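Kinoshita takes 55 per cent of regional carrier Vimar

Filed under: Aviation » Mergers & Acquisitions

Kinoshita has signed a binding agreement to buy 55 per cent of regional airline Vimar from holding company Visterum. The price was not disclosed.

Visterum keeps the remaining shares and two board seats. Vimar's operating certificate, fleet leases and airport slots stay with the existing company, so no new licence is required. Foreign ownership limits do not apply to the sale.

Emiko Aoki, chief financial officer at Kinoshita, said the purchase would be paid in two instalments, the first at closing in May. Jacqueline Lebrun remains managing director of Vimar.

Maintenance contractor Cledov will continue line checks under its current agreement. The parties have not released a revised timetable.

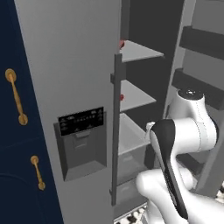
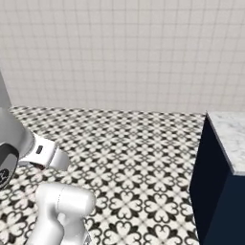 Conditions of sale

Closing depends on consent from the aircraft lessors and clearance by the competition regulator.

Last updated: February 2020

Contact the newsdesk | © Aviation Desk | Back to top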